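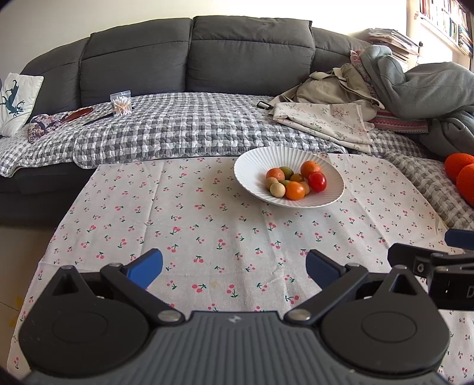
fruit bowl on the cherry cloth, my front room

Fruit flies in November?? – Sillbridge Household Board

pomare_pip
Right, need help. Heating went on last week and now I've got fruit flies again. Thought they were a summer thing. Had them bad in August, got rid, felt smug. Now every time I walk past the bowl a little cloud goes up. Mix of citrus and a tomato in there at the mo. Tried washing the bowl, no change. What do I do, and do I have to keep everything in the fridge till spring?

gladys144
Cider vinegar, drop of washing up liquid, in a jam jar. Cling film on top with holes poked in. Leave overnight. Done.

tinlid
^ this but skip the cling film, they never find the holes. Just leave it open, the soap does the work.

gladys144
They do find the holes. Been doing it for years.

tinlid
Not mine. Got 2 in a week with the film on, open jar was black with them next morning.

Ruwan Ranasinghe
Traps only catch the adults. You want to find where they're laying. Usually not the bowl at all, it's the food caddy or the sink overflow or a potato gone soft at the back of a cupboard. I had them for a month in the Erngate flat and it was a beer can in the recycling. Rinse your cans.

pomare_pip
Oh god the caddy. It's the council one, lid doesnt shut properly. Will look tonight.

marrowfat
Take the tomato out for a start. Tomatoes next to citrus is asking for it, one splits and that's you finished.

oldskolaton
Tomatoes should never go in the fridge though, they go woolly and taste of nothing.

marrowfat
Didn't say fridge. Said out of the bowl. Windowsill, on a plate.

oldskolaton
Fair enough. Misread.

bus401
Fridge is fine for tomatoes if they're properly ripe. Take them out an hour before you eat them. Had this argument with my mum for half my life.

gladys144
Your mum is right

hen_and_chips
Boiling water down the plughole, morning and night, few days running. Then a stiff brush round the overflow. Horrible job, wear gloves. Mandarins and limes keep far longer in the fridge anyway, mine go in the salad drawer and I only put a few out at a time. Looks a bit sad but no flies.

pomare_pip
Don't want a sad bowl! Half the point is I eat more fruit if I can see it from the sofa.

Ruwan Ranasinghe
So keep it out, just go through it every couple of days. Turn everything over and check the undersides. Anything soft, eat it or bin it – and in the outside bin, not the caddy.

tinlid
And wash the fruit when you get it home, eggs can be on the skins already.

marrowfat
Wash AND dry. Wet citrus in a pile goes mouldy in no time.

pomare_pip
Update. Was the caddy. Won't describe it. Scrubbed out, lined with newspaper, moved to the back step. Did two jars as well, one film one open, to settle it.

gladys144
And??

pomare_pip
Open one's got more in so far. Sorry gladys

gladys144
Holes too small.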